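Reparierbarkeit braucht Maße

Die Debatte über das Recht auf Reparatur wird fast ausschließlich an Akkus und Displays geführt. Über Reißverschlüsse, Steckschnallen und Gurtbänder spricht die Normung kaum, obwohl an diesen Bauteilen ein großer Teil der Taschen und Rucksäcke scheitert. Das Gewebe hält in der Regel länger als der Schieber. Entsorgt wird trotzdem das ganze Stück.

Ich halte das für ein Problem der Dokumentation. Ein Spiralreißverschluss ist durch Kettenbreite, Bandbreite, Material und Schiebertyp hinreichend beschrieben. Vier Angaben genügen, um in einer Werkstatt das passende Ersatzteil zu bestellen. Auf dem eingenähten Etikett stehen stattdessen Pflegesymbole, Herkunftsland und eine Artikelnummer, die nach zwei Saisons aus dem Katalog verschwindet.

Im Mai habe ich die Reparaturkarten der Werkstatt Undach aus einem Jahr durchgesehen. Es waren 926, davon betrafen 137 Taschen und Rucksäcke mit defektem Verschluss. In 59 Fällen wurde die Reparatur abgelehnt, weil sich das Teil nicht identifizieren ließ oder der Einbau das Auftrennen einer verklebten Naht erfordert hätte. Eine einzelne Werkstatt liefert keine repräsentative Stichprobe. Die Verteilung der Ablehnungsgründe ist dennoch aufschlussreich: Materialermüdung im Grundgewebe kam nur vereinzelt vor.

Die Schieber selbst sind das schwächste Glied. Zinkdruckguss verschleißt an den Innenflanken, der Abstand zwischen Ober- und Unterplatte wächst, die Spirale wird nicht mehr vollständig geschlossen. Ein neuer Schieber kostet im Einkauf Centbeträge. Der Austausch dauert wenige Minuten, sofern das Kettenende zugänglich ist. Liegt es unter einem Einfassband, das in derselben Naht wie der Rückenteil gefasst ist, vervielfacht sich die Arbeitszeit, und die Rechnung übersteigt den Restwert.
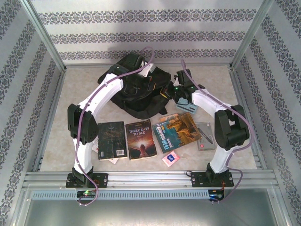

Nneka Anozie hat nach Lektüre des Entwurfs eingewandt, eine Kennzeichnung verschiebe das Problem lediglich, denn die Kundschaft lese Etiketten ohnehin nicht und die Werkstätten hätten ihre Schieblehre. Entscheidend sei der Arbeitslohn. Wer die Naht nicht öffnen könne, dem nütze auch die genaue Kettenbreite nichts.

Der Einwand trifft die Nahtführung, für das Etikett überzeugt er mich nicht. Eine Schieblehre misst die Breite der geschlossenen Kette, sie bestimmt keinen Schiebertyp. Zwei Schieber der Größe 6 können sich in Kanalhöhe und Flanschabstand so weit unterscheiden, dass der eine auf der Kette des anderen klemmt oder leer läuft. In der Praxis wird probiert, und das Probieren ist ebenfalls Arbeitslohn. Auf den Karten aus Undach ist diese Zeit nicht gesondert erfasst, was ich für einen Mangel der Karten halte.

Dass es anders geht, zeigen zwei kleinere Hersteller. Prulska prägt die Schieberkennung auf die Rückseite des Zippers und führt das Kettenende in eine offene Nahtzugabe. Arero näht Schnallen an kurze Stege, die sich ohne Eingriff in das Hauptfach abtrennen lassen. Bakalis dagegen wirbt mit lebenslanger Garantie und tauscht im Schadensfall das komplette Produkt. Für den Käufer ist das bequem. Der Materialverbrauch bleibt derselbe wie bei einer Wegwerfware, er wird lediglich anders verbucht.

Eine Regelung müsste daher zwei Punkte enthalten. Erstens eine dauerhafte Kennzeichnung von Kette, Schieber und Steckschnalle am Bauteil selbst, lesbar ohne Zugriff auf eine Datenbank. QR-Codes auf Webetiketten sind ungeeignet, sie überstehen die Wäsche schlecht und verweisen auf Seiten, die der Anbieter jederzeit abschalten kann. Zweitens eine Konstruktionsvorgabe: Verschleißteile dürfen nicht in tragenden Nähten gefasst sein.

Der zweite Punkt wird auf Widerstand stoßen, weil er den Zuschnitt verändert und einen zusätzlichen Arbeitsgang verlangt. Die Mehrkosten fallen beim Hersteller an, die Ersparnis beim Nutzer. Freiwillige Selbstverpflichtungen werden an dieser Verteilung nichts ändern. Solange die Vorgabe fehlt, sollten Werkstätten wenigstens die Ablehnungsgründe nach einem gemeinsamen Schema erfassen, mit Kettenbreite, Nahtart und aufgewendeter Suchzeit.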